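Sosgate Community Kitchen: September news

The Saturday fruit table is back from the first week of September. Doors open at 8 in the side hall, and the table stays out until the fruit is gone. Bring a bag or a tub if you want to take some home.
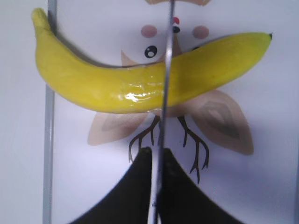
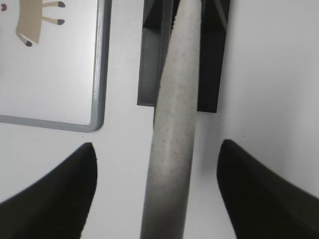 Cutting fruit is the first job we give to new helpers, and we have changed how we teach it. Everyone now starts on bananas, on a board of their own, with one of the thin knives from the top drawer. Put the fruit flat on the board with the peel still on, as with the banana on the deer board, and bring the blade down over the middle. Check that the board is steady before you press. Small children get half a banana each, and older ones can have a whole one. Bananas still green at one end can be cut last, as they keep better for the afternoon session.

Apples and pears come next, and melons are left to the regular helpers. Please wash knives by hand and put them back in the drawer with the handles facing you. The boards can go in the rack by the sink.

We have places for four more helpers this term, and no experience is needed. The next practice session is in the Farach Room and lasts until 6. Aprons are provided, but wear flat shoes. Last term the table gave out 176 portions, and we would like to have enough hands to do more. Names on the sheet by the door, please.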